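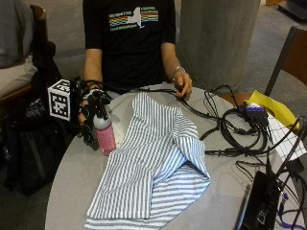
Print this thread | E-mail this thread

Folding a striped shirt without a board??

afroza_a
Need to get dress shirts into a carry on by tonight. Sleeve goes over diagonal and the whole thing creases. Table is round so no straight edge to line up on. Help

grasso504
Use the stripes. Fold along one, sleeve straight down after. Diagonal sleeve is your probelm

Serena P.
Disagree - diagonal is fine, did it for 2 years in a shop in Polia. Its the flap on top that creases. Flatten as you go

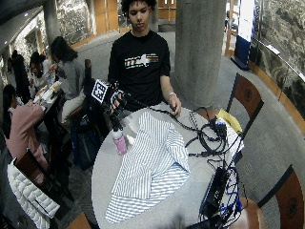
Re: Folding a striped shirt

grasso504
shop shirts have cardboard in them. not the same

rosalba275
Just roll it. And move the cables off the table first, need the room for sleeves

afroza_a
Rolling = wrinkled collar, tried it in May. Going with the stripes, will try Serenas way on the next one

Print | E-mail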